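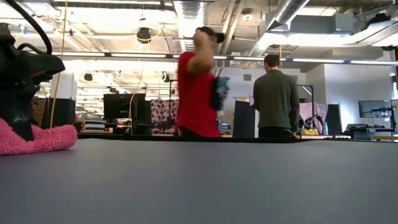 Figure 2. Gray tabletop with shaggy pink cloth at left, busy room beyond the back edge.

Section 4. Setting Up the Tabletop and Cloth

This section covers placing the Clarkden table in a shared room, leveling the top, and laying out and caring for the shag cloth. Assemble the legs first (Section 3). Two people are needed for steps 1 through 4.

Placing the table

1. Choose a spot with a firm, level floor. Do not set the table on a rug or over a floor drain.

2. Measure the walkway. Leave 60 inches of clear floor between the back edge of the table and the nearest partition or desk. If people will be passing with bags or boxes, leave more.

3. Look up before you lift. In rooms with open ceilings, check for low ducts, pipes, and hanging cords along the path you will carry the table.

4. With one person at each end, lift the table by the frame and set it in place. Do not lift by the edge of the top.

CAUTION: Do not drag the table. Dragging bends the leveling feet and can strip the threads.

5. Set the height. The standard setting is 34 inches from the floor to the top surface. Tighten all four leg collars by hand, then give each one a quarter turn with the wrench.

6. Put a level on the top, first along the long side, then along the short side. Turn the feet until the bubble is centered both ways.

7. Press down on each corner. If the table rocks, go back to step 6.

Note: The top has a matte finish with a light speckle. Light patches may show where a lamp or window reflects off the surface. To tell a reflection from a mark, look at the same spot from the other side of the table. A reflection will move or disappear.

Cleaning the top before first use

1. Wipe off packing dust with a dry cloth.

2. Wipe again with a damp cloth and a drop of dish soap, working from the back edge toward you.

3. Dry the surface completely. Let it stand for 50 minutes before putting fabric on it.

CAUTION: Do not use wax, furniture polish, or scouring pads. Polish leaves shiny spots that cannot be buffed out.

Laying out the cloth

1. Shake the cloth outdoors or over a trash can. New shag sheds for the first few uses.

2. Find the backing. The smooth side goes down, against the table.

3. Lay the cloth at the left or right end of the top and keep the middle open for work. Left-handed users usually prefer it on the right.

4. Smooth it from the center outward with the flat of your hand. The fibers do not have to lie in one direction, but there should be no folds in the backing.

5. If the cloth hangs over the end of the table, check that the overhang does not reach the walkway. Tuck it under or move the cloth inward.

Note: Small loose parts sink into the pile and are hard to find again. Put screws, pins, and beads in a dish.

CAUTION: Keep hot tools, glue, and open paint off the cloth. The fibers melt and mat.

Washing the cloth

Wash when the fibers start to clump, or after any spill. Use cold water, the gentle cycle, and no fabric softener. Wash bright colors separately the first 2 times. Hang to dry, then shake hard and comb with a wide-tooth comb. Do not iron.

For a small spill, blot with a paper towel and rinse the spot under cold water. Rubbing pushes the spill down into the backing.

Weekly check

Collars: hand-tight, no play.
Feet: all four touching the floor.
Top: no grit under the cloth. Lift the cloth and wipe beneath it.
Walkway: clear along the back edge.

In rooms used by several groups, pick one day for this check and post it by the door. The Flunulstead workshop does theirs on Wednesday, before the room opens.

Replacement collars, feet, and cloths can be ordered from Wada Supply. Give the table size and the color of the cloth. Questions about parts go to Fumiko Nakajima at the service desk.

Continue to Section 5, Adding a Shelf or Side Rail.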